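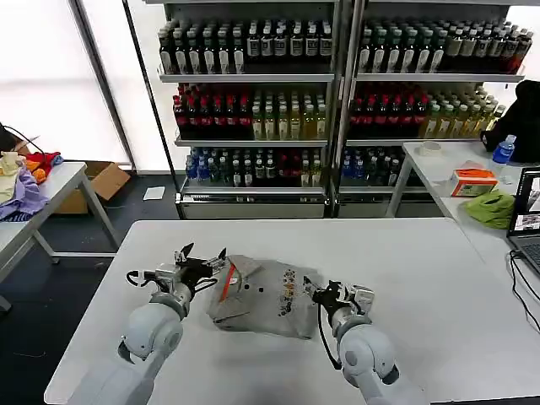

Tema 6. Gestión de surtido en el pequeño comercio textil

Apuntes de la asignatura Organización del Punto de Venta
Segundo cuatrimestre. Grupo de tarde

6.1. Qué entendemos por surtido

El surtido es el conjunto de referencias que una tienda ofrece a sus clientes en un momento dado. No coincide con las existencias: una referencia puede formar parte del surtido y estar agotada, y en el almacén puede haber mercancía que ya se ha retirado de la venta.

Se describe con tres medidas:

Amplitud: número de familias de producto (camisetas, pantalones, ropa de abrigo).
Profundidad: número de referencias dentro de cada familia, contando modelo, talla y color.
Coherencia: grado de relación entre las familias.

Una tienda especializada suele tener poca amplitud y mucha profundidad. En un bazar ocurre lo contrario.

6.2. La referencia y su código

Cada combinación de modelo, talla y color es una referencia distinta. Una camiseta en cinco tallas y cuatro colores genera 20 referencias. Es el error más frecuente en los ejercicios: se cuentan modelos donde el enunciado pide referencias.

En el caso Zetia, que usaremos hasta el tema 8, la tienda trabaja con 593 referencias activas y cerró la temporada de verano con 3.026 unidades vendidas. La venta media por referencia es de 5,1 unidades. La media dice poco por sí sola. Al ordenar las referencias de mayor a menor venta, las 79 primeras reúnen más de la mitad de las unidades.

6.3. Clasificación ABC

Grupo A: pocas referencias, mucha venta. No deben faltar nunca. Revisión semanal.
Grupo B: venta intermedia. Revisión quincenal.
Grupo C: muchas referencias, poca venta. Revisión mensual y decisión de continuidad al final de la temporada.

La clasificación puede hacerse por unidades, por importe o por margen, y los resultados no tienen por qué coincidir. En Zetia las camisetas básicas son A por unidades y B por margen. Conviene indicar siempre el criterio en la cabecera de la tabla.
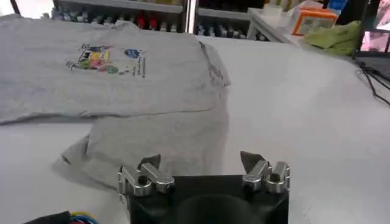
Figura 6.1. Camiseta gris con estampado de colores en el pecho.

Las prendas estampadas plantean un problema propio. Su venta se concentra en las primeras semanas y después cae, mientras que la prenda lisa se mantiene más estable. Por eso se compran en lotes cortos y con menos tallas extremas. Si el proveedor exige un pedido mínimo (Sarkance, por ejemplo, pide 100 unidades por diseño), hay que comprobar antes de firmar si el diseño puede venderse también en la temporada siguiente.

6.4. Rotación y cobertura

Rotación = unidades vendidas en el periodo / existencias medias del periodo

Cobertura = existencias actuales / venta media diaria

La cobertura se expresa en días. Si es inferior al plazo de entrega del proveedor, se producirá una rotura aunque se pida hoy mismo. Akande entrega en 12 días y Danov en 30, así que una misma cobertura de 20 días es suficiente con el primero e insuficiente con el segundo. 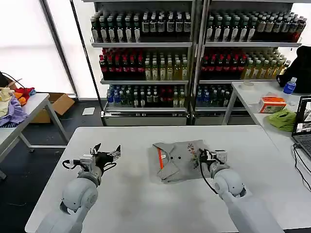 Las existencias medias se calculan con los inventarios mensuales. Si solo se dispone del inicial y el final, se suman y se dividen entre dos, y se anota en el ejercicio que el dato es aproximado.

6.5. Referencias sin salida

Se considera sin salida la referencia que no registra ventas en ocho semanas. Opciones habituales, de menor a mayor coste:

Cambio de ubicación dentro de la tienda.
Venta conjunta con una referencia A.
Rebaja escalonada.
Devolución al proveedor, si el contrato la permite.
Liquidación por lote.

Antes de rebajar se comprueba que la prenda esté expuesta y bien etiquetada. Una diferencia entre el inventario informático y el físico puede hacer que figure como disponible una talla que no está en la tienda.

Trabajo para entregar

Con la hoja de datos de Zetia, clasificar las referencias por unidades y por margen y comentar las diferencias en una página como máximo. Entrega el viernes al comienzo de la clase. Los ejercicios 4 y 7 del cuaderno quedan para el tema 7.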